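Getting Your Garage Ready for Kart Season

January 20, 2026

The first club round at Forcombe is still months off, and this is my favorite stretch of the year in the garage. No rush, no entry forms, just me, a space heater and a kart up on its stand. I got into this sport through my neighbor Nuala Hennessy, who raced for years before I ever sat in a seat, and most of what follows I learned either from her or by doing it wrong first. If you've got a kart sitting under a tarp right now, go pull the tarp off! There's plenty you can do before spring.

Strip it down further than you want to

Take the bodywork off. All of it, side pods, nose, the lot. Then the seat, then the floor tray. Every winter I tell myself the floor tray can stay on, and every winter I find a fistful of gravel and rubber crumbs hiding behind it. Once it's bare, go over the frame with a rag and some degreaser and look hard at the welds, especially around the seat stays and where the rear bearing hangers meet the rails. A crack often shows up as a thin dark line that won't wipe away. Mark it with a paint pen and get it to a welder who knows kart frames.

Bag the bolts as you go and write on the bag. "Seat, left rear, two washers" is a good label. "Bolts" is a bad one, and I have a coffee can full of bolts to prove it.

Brushes that work

An old toothbrush for the sprocket teeth, a bottle brush for inside the axle, and a cheap paintbrush with the bristles cut down to an inch for everything else. The cut-down paintbrush is the star. It's stiff enough to shift baked-on chain lube and it doesn't scratch the paint.

Chain care

Drop the chain in a lidded tub of solvent overnight (with the garage door cracked, please, and nowhere near that space heater). Next day, pull it out, brush it, let it dry on newspaper and lay it on its side. If it bows like a banana when you pick up one end, it's worn out and it'll take your sprockets with it. A good one stays close to straight. Relube and store it in a zip bag with the air squeezed out.

Tires over the winter

Take them off the ground. A kart that sits on its wheels in the cold can get flat spots, and you'll feel every one of them on the first lap. I wrap mine in plastic film and keep them in a closet in the house, away from sunlight and away from the furnace. Write the number of heat cycles on the inside wall with a paint pen while you still remember.

Bríd Egan, who runs the junior class at our club, stores hers in black trash bags with the neck tied tight, and they come out in June looking great. Either way is fine. What you don't want is a set of tires leaning on the wall next to a battery charger or an electric motor, as the ozone is hard on rubber.

Write it all down

I love a setup notebook. I know there are apps! I tried one called Codumex for most of a season and it was pretty good, but my hands are greasy by the second session and a phone hates that. Paper and a pencil on a string never let me down. Every time out I put down the track, the weather, cold pressures, hot pressures, gearing, seat position and one line about how it felt. "Pushy in the hairpin, great everywhere else" tells me more a year later than a page of numbers.

Over the winter I bring the season's notebook into the house and read it start to finish with a cup of tea. You spot things. Last year I saw that I'd raised the pressures every single time it felt slippery, and it never once helped.

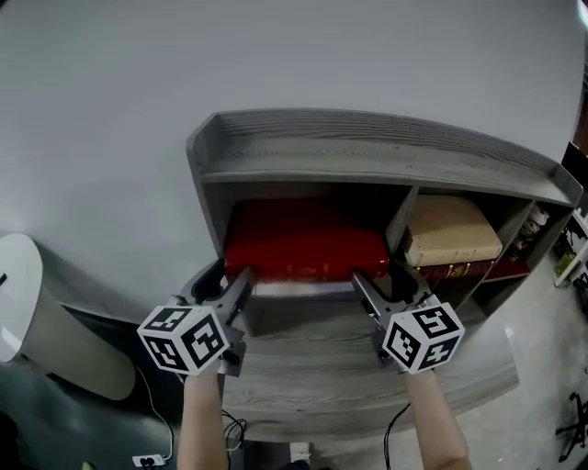
Safe fuel storage

Don't leave mixed fuel sitting until spring. It goes stale, and a two-stroke running on stale mix is asking for a seized piston. Check what your county's drop-off site will accept and take it there in a proper closed can. Then drain the carburetor as well, and the fuel line, and leave the tank cap slightly loose for a day in the open air so the last of it can clear.

Keep new fuel in a metal or approved plastic can, off the floor, outside the house. Mine lives in the shed.

A workbench at the right height

My first bench was a door on two trestles and it was 32 inches high, and my back hated it by lunchtime. I've since put blocks under it. Stand up straight, bend your elbows, and the bench should come a little below them for engine work. Go lower for anything where you need to lean your weight in, like pushing bearings.

Screw a strip of scrap lumber along the front edge to stop circlips and jets rolling off. It takes ten minutes, and I wish I'd done it the first week. A magnetic dish is lovely too, though it won't do a thing for brass jets.

Helmet, suit and gloves

Pull the liner out of your helmet if it comes out, wash it by hand in cool water with baby shampoo, and dry it flat. No dryer! Wipe the visor with a damp microfiber cloth only, since paper towels leave fine scratches you won't notice until you're driving into a low sun. Gloves get washed inside out. Suits follow the label, and close the zippers and Velcro first or they'll chew up the cuffs.

Check the date sticker in the helmet while you're in there, and compare it against this year's rulebook before you pay your entry.

Putting it back together

New locknuts everywhere they matter: brakes, steering, hubs, seat. They're cheap. Do the steering in one sitting with the radio off, then put a dab of paint across each nut and bolt so you can see at a glance if something has moved. Spin every wheel by hand and listen. Then sit in it and make engine noises, I do it every year.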